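Geschirr-Rücknahme in Gutby startet später

Gutby. Die geplante Rücknahmestelle für gebrauchtes Geschirr am Wertstoffhof kommt, aber nicht wie angekündigt im Februar. Neuer Termin ist der 20. März. Grund sind fehlende Regale, heißt es aus dem Rathaus. Die Lieferung hängt bei der Firma Moreira fest, wie lange noch – offen.

Abgegeben werden können Becher, Schalen, Tabletts, Teller, auch einzelne Stücke. Keine Gläser mit Sprung, keine Pfannen. Wer etwas sucht, darf kostenlos mitnehmen, höchstens 2 Kisten pro Haushalt. Im Probelauf letztes Jahr kamen 583 Teile zusammen, davon fanden 344 gleich wieder einen Abnehmer. Der Rest ging an den Gebrauchtwarenladen in Denorness.

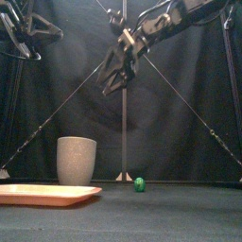
Leiterin der Stelle wird Yolanda Benavides, bisher beim Abfallzweckverband in Halldale. Sie rechnet zum Start mit über 80 Anlieferungen. »Die Leute haben die Keller voll, das haben wir beim Probelauf schon gemerkt«, sagte sie auf Nachfrage. Sorge macht ihr eher der Platz: Die Halle teilt man sich mit der Elektroschrott-Annahme, und die braucht im Frühjahr meist selber mehr Fläche.

Kritik gab es im Gemeinderat an den Öffnungszeiten. Zunächst nur nachmittags, 14 bis 17 Uhr. Für Berufstätige kaum zu schafen, so mehrere Räte. Die Verwaltung will nach der Sommerpause nachbessern, falls Personal da ist.

Zufahrt wie gehabt über die Nordseite, die Brücke bleibt wegen Bauarbeiten gesperrt. Parken vor der Halle nur zum Ausladen. Geschirr bitte gespült und in Zeitungspapier bringen – Kartons werden vor Ort nich angenommen, die müssen wieder mit.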